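Collecting demos with a handheld gripper: one hand or both, and how much to move the object?

Posted in: Data and Training > Manipulation
2018-04-20

potudport_bench

We are putting together a set of demonstrations for a tabletop task: pick up a small standing object, move it, set it down upright. The person doing the demo holds a gripper in one hand and does the job with it. We have 1,534 episodes so far and planned to stop at 2,000.

My trouble is with the other hand. I told people to keep it out of the way. Most of them don't. They steady the object, nudge it straight, or hold a corner while the gripper closes. I have been throwing those episodes out, and it's getting expensive. In January I lost almost a whole week of recordings that way.

Two things I'd like to know:

Should I keep episodes where the free hand touches the object, or does it spoil the set?

How far should the object move between episodes? Right now we put it back on a tape mark every time.

The policy will run on a single arm at first. We may add a second arm later but there is no money for it this year. Software is Zovow for recording and our own scripts for the rest.

3 replies, sorted by oldest

grinberga_lab

Depends what you are training. If it is a single arm, the free hand is doing work your robot can't do. The model sees an object that stays still while the fingers close, and on the robot it won't stay still. Throw them out.

Also get rid of the tape mark.

Jalurberg

I'd disagree in part with the reply above. Don't throw anything out. Label it and put it in a separate folder. You can leave it out of the single-arm training today and still have it when you get the second arm. Recording time is the costly part and disk space is cheap.

For the labels we use a very short list, filled in by the person who did the demo, right after they finish:

free hand not used
free hand touched the object before the grasp
free hand touched the object during the grasp
free hand touched the object after the grasp
other (write a note)

Ask them to do it then and there. We tried labeling from the video afterward and two people often disagreed on whether a finger was touching or only close.

If you do want the two-hand episodes to be useful, you need to track the second hand as well. A video of a bare hand won't give you a good enough wrist position. We put a cube with printed markers on that wrist, and a flat marker plate on the gripper. Both need to stay in sight of the head camera for as much of the episode as possible. The usual mistake is turning the wrist so far that no face of the cube points at the camera. Have people practice a few times without recording and look at the playback with them.

A small frame standing on a table is a good object for this, by the way. It tips easily, so people reach for it with the free hand without thinking, and you get plenty of contact examples. 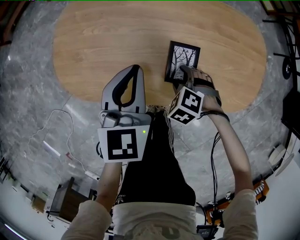

Gripper in the left hand, tracked right hand at the corner of the picture frame.

On your second point, a fixed start position is fine for the first 5 or so test runs, when you only want to know that the recorder works. After that, move it. Change where it stands and which way it faces, and change where the person stands too. We shift things every 8 episodes and write the layout number in the file name. If you change it every single time, people get slow and start making odd choices. If you never change it, the model learns the spot on the table and ignores the object.

One more thing, check your cables before each session. Ours run down the forearm, and if they are too short the person holds the arm stiff and the motion looks wrong in the data. Leave slack at the elbow.

mixed_signals

We had the same issue and just told people to put the free hand behind their back. Worked ok. Some of them leaned over to one side though, so watch for that.

How are you syncing the two trackers, if you do go with two? Zovow drops the clock on the second device for us if it is plugged in after the first. We have to start both together or redo the session.

Comments on this page

potudport_bench: Thanks. I'll go back and sort the rejected ones into a folder with the labels. I still have them from January, only not on the main drive. The tape mark comes off on Monday.

Jalurberg: Good. Keep the old fixed-position episodes apart from the new ones so you can compare a model trained on each.

potudport_bench: Will do. On the sync, we only have one tracker so I can't say.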